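The Street That Goes Nowhere in Particular

I have a soft spot for a plain street. Give me a cathedral square and I'll admire it for ten minutes and go looking for a sandwich, but put me on a quiet road of front gates and overgrown hedges and I can lose a whole afternoon (I have done, and missed a train for it).

So when I got to Prenberg in October, with two days to fill and no plan, I skipped the old harbour and took the number 7 bus up to Gellow. It's the bit of town where people live, and hardly gets a mention in the guides. The leaflet I picked up at the station gives it one line, and half of that is about the car park.

Well, more fool the leaflet! Gellow has 2,000 residents and, as far as I could make out, twice as many trees. They lean over garden walls and meet above the bus shelters, and the council seems to have given up arguing with them. I got off at the top stop by the Kyriakidis bakery, bought a cheese pastry the size of my hand and another for later, and started walking downhill before nine in the morning.

What I like about streets like these is the reading matter. Every pole is a noticeboard. I learned that a grey cat had come home, that somebody was giving away a piano (ground floor, bring friends), and that the choir in Brarkness is short of basses. You don't get that from a museum.

Then there are the porches. I grew up in a terrace where the front door opened straight on to the pavement, and I've been envious of porches ever since. A good one is a room with the weather let in. In Gellow they're where the post gets opened and the beans get topped and tailed, and if you walk past slowly enough you'll be wished good morning from somewhere in the shade. I was, three times, and once I was asked whether I was lost — I said no, and was given directions anyway.

The walls deserve a word too. They're low ones mostly, just right for sitting on, and I ate the second pastry on one of them while a radio played in a kitchen behind me. According to my phone I'd covered 848 metres in an hour and a half. I've been prouder of less.

If you go, wear decent shoes, as the kerbs are high and the pavements narrow in places. Go early, before the bakery sells out of the cheese ones. And don't bother with a map. I kept to the long straight road until the houses thinned out, then turned round and came back up the other side, where the hedges are different and the dogs are friendlier. The bus back runs every half hour from outside the chemist.

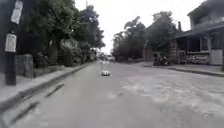

A straight road, plenty of green, and a porch I'd happily move into.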